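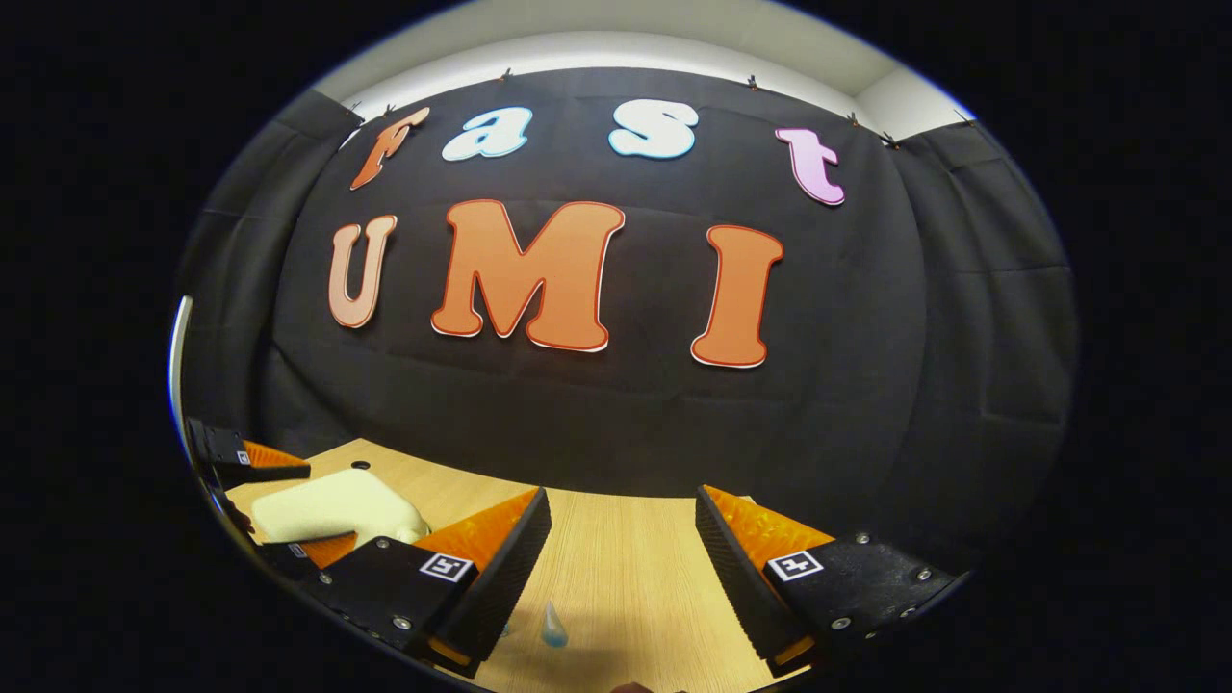
Does Kallano need a calibrated workspace before recording starts?

Calibration is done per gripper, and the table can be whatever is available. Kallano takes the lens model and finger geometry from a stored gripper profile and works out the rest from the recording itself.

Kallano 3
Trajectory processing for hand-held gripper demonstrations

Kallano reads video and inertial data from hand-held grippers and writes time-aligned trajectories for policy training. It runs as a command-line tool or as a service behind a job queue. One or two grippers per recording are supported, and both end up in a common coordinate frame with a common clock.

Version 3 replaces the separate left-hand and right-hand passes used in version 2. Both streams now go through a single solve, and the relative pose between the grippers is a direct output. In version 2 it had to be computed afterwards from two independent maps, which drifted apart on long recordings.

What it does

Camera tracking. Visual-inertial tracking with full fisheye support. The circular image is used as recorded, with no rectification step. Pixels outside the lens circle are masked from the profile, and so are the regions covered by the gripper body.

Finger opening. The width between the fingers is read from the square markers on the finger mounts. If one marker is lost for a few frames, the width is estimated from the other and flagged as estimated. If both are lost, the value is left blank. Kallano does not interpolate width across a gap unless told to.

Clock alignment. Two recordings are matched by inertial signal first and refined by image content. A shared sync gesture at the start of a session shortens the search but is optional.

Segmentation. Long recordings can be cut into episodes by finger state, by stillness, or by a cut list from Sanda, the review tool included with every license.

Reach check. Each trajectory is tested against the arm description you supply. Poses outside joint limits or too close to a self-collision are marked, with the joint named. The planner is Říha, which can also be licensed separately.

Transparent and deformable objects

Kallano does not track objects. Clear cups, soft bags and shiny linings are a problem for depth-based pipelines, and they are common in kitchen and packing tasks. Gripper pose is solved from background features, so a clear object between the fingers matters only as far as it covers the background. An object mask can be supplied per episode to keep refracted background from being used as a feature. On plain backgrounds, leave this mask off first and compare.

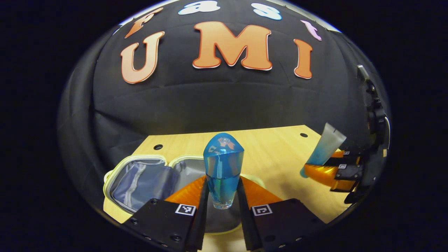 Blue cup between the fingers of the near gripper; second gripper at right with a frosted cup, open lunch bag at left.

Plain backgrounds

Dark cloth with little texture gives the tracker less to work with than a cluttered room. Printed or cut-out shapes on the cloth help, as long as they stay put for the whole session. Folds in the fabric are usable at normal exposure but will shift if the cloth is brushed. A map built before the shift should not be reused after it. Kallano compares each episode with the session map and reports the mismatch in the log under map_residual.

The second gripper is treated as moving foreground. Its markers can be used as an extra constraint on relative pose when they are in view. Marker IDs must be unique across both grippers for this to work – if the same IDs are printed on both, set cross_view to off.

Input
Fisheye or wide-angle video, constant frame rate
Gyroscope and accelerometer data, embedded or as a separate file
One gripper profile per device
Arm description file (reach check only)

Output
Camera and tool-center poses, per frame
Finger width with status flag
Relative pose, two-gripper sessions
Episode index
Reach report, text or table

Rejected episodes stay in the index with a reason code. The most common codes are TRACK_LOST, WIDTH_MISSING and CLOCK_WEAK. A rejected episode can be reopened in Sanda, trimmed and sent back without running the rest of the session again.

Throughput

Our July regression set holds over 700 two-gripper episodes. Version 3 rejects 119 of them, most for lost tracking where the camera faces a bare tabletop at close range. Processing time depends mainly on resolution and on whether a session map already exists. Building the map is the slow part and is done once.

Known limits

Variable frame rate video is refused at import.
Rolling shutter is modeled, but fast wrist rotation still lowers accuracy.
Three or more grippers in one session are not supported.
Profiles from version 2 must be converted with profile-migrate. The lens section carries over; the mask section has to be redrawn.

Licensing

Kallano is licensed per processing node. Sanda can be installed on any number of review stations. The license includes updates within version 3 and email support from Kestard.

Contacts

Evaluation licenses and pricing: Miroslava Ďurica
Gripper profiles, lens models and migration from version 2: Myung-ja Wang

When asking for a custom profile, send one short recording with the fingers opened and closed fully several times, plus the marker size as printed.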